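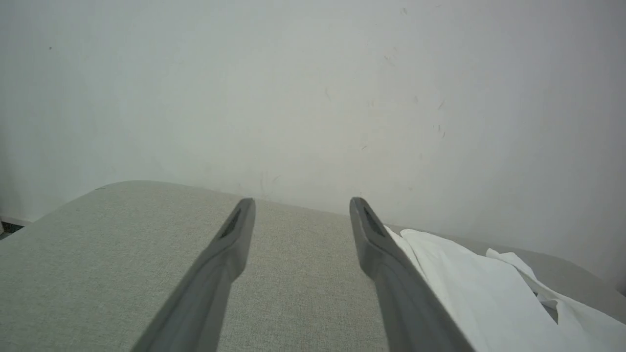 Iltulow opens wall and fabric care service to rented homes

Scuffed walls and tired upholstery are among the most common reasons for arguments at the end of a tenancy, according to Iltulow, which is extending its home care service to rented flats from December.

The service covers the parts of a living room that ordinary cleaning tends to miss: painted walls behind seating, the backs and edges of padded furniture, and the strip of floor between the two. Until now it has been offered only to owner-occupiers in Vovness, where the firm has worked in 142 homes.

Pale, matt walls are a particular concern. Small dark specks and thin streaks show up easily on off-white paint, and rubbing them hard can leave a shiny patch that is more noticeable than the mark itself. Iltulow's staff start with a dry cloth, then move to a barely damp one, and touch up with paint only where the tenant and landlord have both agreed.

"Most of the marks we see are light ones at about the height of the furniture," said Rimantas Vasiliauskas, who runs the service. "People often repaint the whole wall when a soft cloth and a bit of patience would do."

Upholstery is vacuumed first and treated according to its care label. Woven fabrics in muted greys and greens are tested on a hidden patch before any cleaning product is used. Furniture is moved away from the wall for the visit and put back afterwards – usually with a small gap left behind it to prevent further rubbing.

A visit takes roughly 3 hours for one room. Tenants receive a short written record of the condition of the walls and furniture, which they can pass on to their landlord or letting agent.

Mireille Gaillard, who manages lettings at Pandey, said the firm would offer the service to tenants in all 413 of its flats. "We would like people to deal with small marks while they are living there, instead of worrying about them on moving day," she said.

Bookings are open now through the Iltulow office in Grusen. Visits are available every day except Sunday.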